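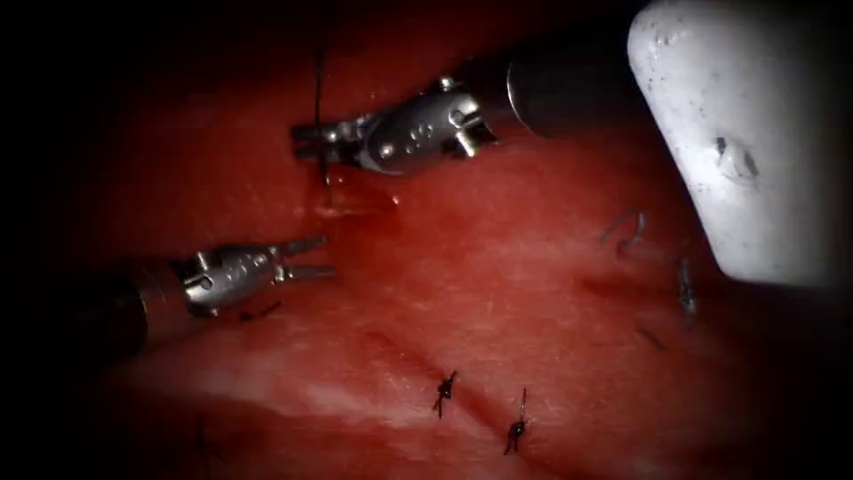
Ticket 1545: thread tearing through tissue at the pull-through step
10th November
By the Fumurton skills bench desk
Status: closed, with one item carried over

Reported fault: on running stitches, the thread cuts a slot in the tissue when drawn tight. Earlier stitches in the same row then go slack. Site reporting: Vilside. Thread: Yule dark braided, standard reel. Tissue: Sirari practice sheet, chilled stock.

Checks made

Needle. Examined under the magnifier. Point and curve within limits. Replaced anyway; fault unchanged.

Thread. A length from the same reel was drawn through a fresh sheet without tearing. No fraying or rough spots found by touch. Reel left in use.

Tissue. The failing sheet came from a pack opened the previous session and returned to the fridge in its own fluid. It was softer than a sheet from a sealed pack, and the edge of the needle hole spread under light tension. A sealed pack from the same delivery held the stitch.

Surface fluid. The log sheet noted pooling at the entry point. Blotting the surface made the hole easier to find but did not stop the tearing. Treated as a separate matter.

Stitch placement. Bites on the failing row were shallow and close to the previous holes. When repeated on the soft sheet with deeper bites, 2 out of 3 stitches held. On the sealed sheet all 3 held.

Cause: softened tissue, made worse by shallow bites. Thread and needle cleared.

Action: discard opened packs at the end of the session. Take each bite deeper and clear of old holes. Draw the thread along the line of the stitch and stop when the edges meet. Cut thread ends out of the work area before starting another row, as loose fragments catch in the new loop.

Carried over: the fridge at Vilside has not been checked since April. Temperature strip requested.

Comments

Vilside bench: Opened packs now binned. No repeat on the last row. Strip not yet received.

Stores: Strip sent with the reels.

Evening group: Same tearing here on a sealed pack. Will try deeper bites before raising a new ticket.

Fumurton desk: Please note the pack number if you do raise one.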